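# Gripper closes before it reaches the object -- school club, two arms, not much sleep

**Pivent**

I help with an after-school robotics club and our project this term is fetch-and-carry: the arm picks a household object off a shelf and puts it in a tray. We've logged 500 practice grabs. Blocks are fine. Anything long and thin, it shuts its fingers a bit short of the thing, lifts nothing at all and carries the nothing very carefully to the tray. Six pupils have now each blamed a different part. The demo for parents is in June. Where would you look first?

**Monon**

Calibration. It's always calibration. Redo it.

**Jytte Þorgeirsson**

Monon may well be right, but I'd look at when the close command fires before redoing anything. Ours was triggered by distance to the middle of the object. With a block, the middle and the near end are practically the same place. With a long object they aren't, and a small error in the angle puts you well off.

Two things to try:

- Log the finger position at the moment of closing and compare it with where you *wanted* it. Ten grabs will do.
- Turn the object so the fingers straddle the narrow side, and come down from above, not along its length.

Also check your lighting. We had 2,772 pictures from one term and had to bin 1,483 of them, mostly my doing -- I'd put the lamp behind the arm.

**Swanson**

Seconding the approach direction, with feeling. Our club at Ravbridge spent half a term on the same fault and most of that was spent arguing about motors. Long objects are best taught by hand first: drive the arm slowly, stop before the grab, and have the pupils say out loud which way the fingers should open. The TV remote is our standard test piece. With the fingertips together just short of its rounded end, like this, you can ask whether to go over the top or try to nudge it, and you'll get both answers at some volume. Watch the arm's shadow across the shelf as well, as it may upset whatever you use for spotting edges. Ours thought it was an object for a fortnight and kept trying to fetch it.
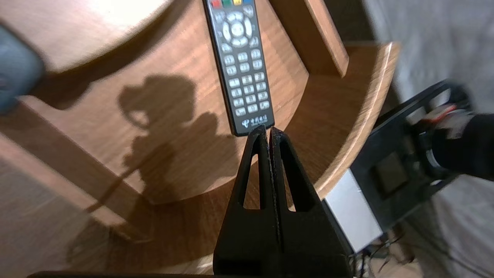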